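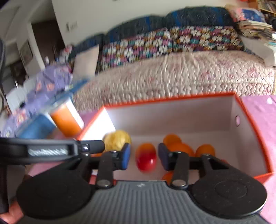 Ullercombe notebook, July. Hand grippers, service and set-up.

Started 8.40. The job for the morning was the right-hand finger on gripper A, which has been coming back late on opening. Gripper B was only in for a clean and a zero. Both go out again on the fruit task, so the checks at the end were done on fruit.

Counter on A stood at 2,821 closes since the last strip-down. The sheet says to strip at 3,000 but I didn't want to wait with a finger dragging.

Symptom first. Trigger released, left finger goes back to its stop straight away, right finger gets most of the way and then creeps. It does it more after a slow close than a fast one. In the Grivia log you see it as a small tail on the width trace, a slope where there should be a corner. I had put this down to the encoder for a while and lost an afternoon on it last month. The encoder is fine. Swapped the leads left to right and the tail stayed with the finger.

Housings. Wiped both with a dry brush, then a barely damp cloth, then the brush again. The round caps collect hair and fluff from whatever they are used near, and soft furnishings are the worst for it. Most of it sits on the face and does no harm. The bit that matters is the ring where the recess meets the cap, and you have to go round that with a cocktail stick. Found a hair wound in under the right cap, going twice round the shaft. Took it out with the fine tweezers. Tail on the trace got shorter but did not go.

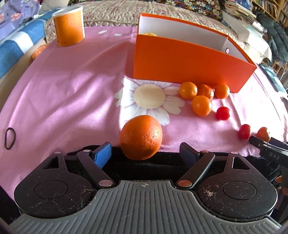 Jaws open, lint and hairs on both housings.

Don't use the air can on these. It drives the fluff inwards and then the cap has to come off, and the cap clips don't like being taken off many times. I have broken one clip this year already.

Linkage. Next thing was the pivots. Held the body in the soft vice and rocked each finger by its tip. Left had a trace of side play, same as always. Right had none at all, which is wrong in the other direction. The lower pivot had been nipped up too far, almost certainly by me when the pads were changed. Backed it off an eighth of a turn, moved the finger by hand, backed it off a hair more. It should drop under its own weight with the drive out and stop without bouncing.

Thread lock on that pivot had gone to powder. Cleaned out the old stuff with a pick and put on one small drop of the low-strength. Left it while I did the other gripper. Do not use the stronger one, however tempting, the screw head rounds off before it lets go.

No oil on the pivots. Somebody had written "light oil" in pencil in the margin of the old sheet and I have crossed it out. Oil plus lint makes a felt, and it gets on the pads.

Pads. Took both pairs off and washed them in warm water and washing-up liquid, rinsed, left them face up on kitchen roll. The left pad on A had a shine on it in the middle where it meets round things. Washing took the shine off, so it was juice or wax off the peel and not wear. Refitted with the ribbing the same way round as before. The spare set from Kalniņš is in the second drawer, unopened. They are a touch thicker, so if they go on, the closed zero has to be done again before anything is recorded.

Plate. Brushed out the grooves front to back. Across them just packs the dirt in. The little crosshair near the top edge of the plate needs to stay readable as I use it to check the view, so no solvent on that area. It is only printed.

Zero and span. Closed on nothing, jaws just touching, set zero. Opened to the stop, set span. Did it on A three times and got the same numbers each time, which it wouldn't do yesterday. B took two goes. The first was off and I had my finger on the strap.

Strap note: the fabric between the fingers wants to hang slack at full open but not so slack that it gets in the jaws on a fast close. I moved it back one hole on B. Worth looking at each time, it creeps.

Then view. Sat the gripper on the block with the jaws open and looked at the picture on the laptop. Crosshair should be in the middle of the picture side to side, and both pads should be in it. A had turned a little clockwise in its mount. Slackened the collar, turned it back, nipped it up. Looked again after a few closes in case it had walked. It had not.

Cycles on nothing: 30 closes at normal speed, then another 30 slow with a pause at each end. Slow ones are what used to show the tail. Looked at the whole lot in Grivia and the corners are square apart from one at the start, which was me not letting the trigger right out.

Then on to the cloth with the fruit. Small ones are the best test for the zero, as a big orange will forgive you a millimetre and a cherry tomato won't. I hold one, count to ten, watch the width line, put it down. If the line sinks while you are holding still, the pads are slipping or a pivot is giving.
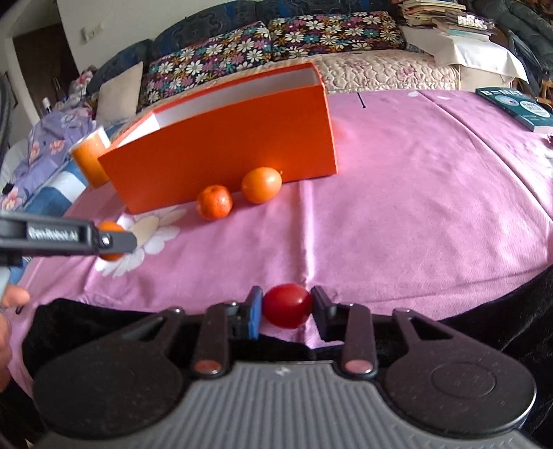
Gandgate rang back at 11.15 about the tail on the trace and said they would have changed the return spring first and looked at the pivot after. Their view is that a tight pivot shows on the close as well as the open, and ours only showed on the open. They also said to weigh the trigger pull on both grippers and write it down, so there is something to compare with next time.

Fair enough on the second part. I have done it, the figures are on the inside of the lid of each case. On the spring I am not convinced. The trigger spring is a good deal stronger on the close and I think it just pushes through the drag. But I have ordered a pair of springs, they cost next to nothing, and if the tail is back within a week I will fit one and say so in here.

B did the same checks with no bother. Both on the go together for the last part, one in each hand, to see that the two clocks agree. Tapped the jaws together at the start and at the end and lined up the taps in the log. They were 2 frames apart at the start and 2 frames apart at the end, so it is an offset and not drift. Put the offset in the settings file. It wants checking again after any update.

Longer run after lunch, A only, picking and setting down and going back for the next one, different sizes, no particular order. Stopped for a look at the housings halfway. Fluff is already back on them. I think a wipe at every battery change is about right and I have put that on the sheet in place of "daily".
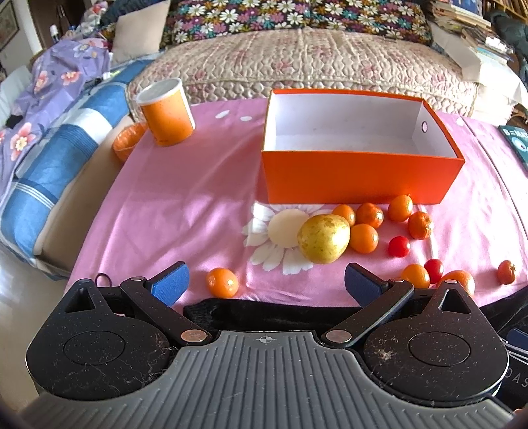

Jaws open over the cloth, crosshair near the top edge of the plate.

Battery on A lasted the run with plenty in hand. B's charge light is slow to come on and you have to push the plug in firmly. Contacts look clean. Leaving it.

Changes to the sheet, now on version 13:
Strip-down at 2,500 closes, was 3,000.
Wipe housings at every battery change.
Stick round the cap ring weekly, tweezers if there is hair.
Finger drop test after any pad change.
No oil, no air can.
Strap checked at full open and on one fast close.

Still to do:
Replacement cap clips, ask Kalniņš if they sell them loose.
Springs from Gandgate, fit only if needed.
Find out why Grivia drops the first close after a restart. It did it twice today, once on each gripper. Until then do one dummy close and ignore it.
Small label for the cases, A and B look the same from the outside and I opened the wrong one again.

Counter on A set back to nought at 15.50, B left as it was. Both on charge in the cupboard, jaws open, pads not touching.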